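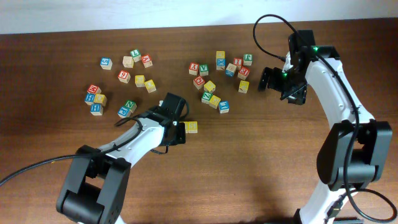
Do baby reading programs teach babies to read? They teach some babies to recognize some words, for a while, and I can't find good evidence for much past that.

I've been grumbling about this since December, when my sister got an ad for Halia. $233 for a box of cards and an app, "for readers from 9 months." A 9-month-old is a reader now.

The sales page says 2,000 families can't be wrong. Sure they can. 2,000 families can buy a thing and leave it in a closet. I'd like to know how many opened week two.

I wrote and asked for the study they mention. Got a two-page PDF. 36 kids, no comparison group, and the parents did the scoring. The same parents who had just paid $233.

To be fair, the reply was polite and quick. Pirjo Hämäläinen at their help desk said a larger study is planned. It was planned in last year's brochure too.

Angeliki Christodoulou, who taught first grade for years, told me the early card kids in her class were mostly level with everyone else by spring. That's one teacher's memory, so don't go quoting it as proof -- but it's about as solid as the PDF.

Someone will say "my son knew 300 words at two." Okay. Did he know them in a different font? On a cereal box? Knowing what a card looks like and sounding out a word you've never seen are different skills.

What I would spend time on: talking to the kid, singing, reading the same dull truck book again. Library card, zero dollars. Letter toys are fine too if the kid likes them. They're toys.

Update, Wed 2 March: Halia is now "60% off, today only." It was also today only last week. My sister bought the truck book.

If anybody has a real trial with a control group, send it. I'll read it and post what it says, even if I end up looking dumb.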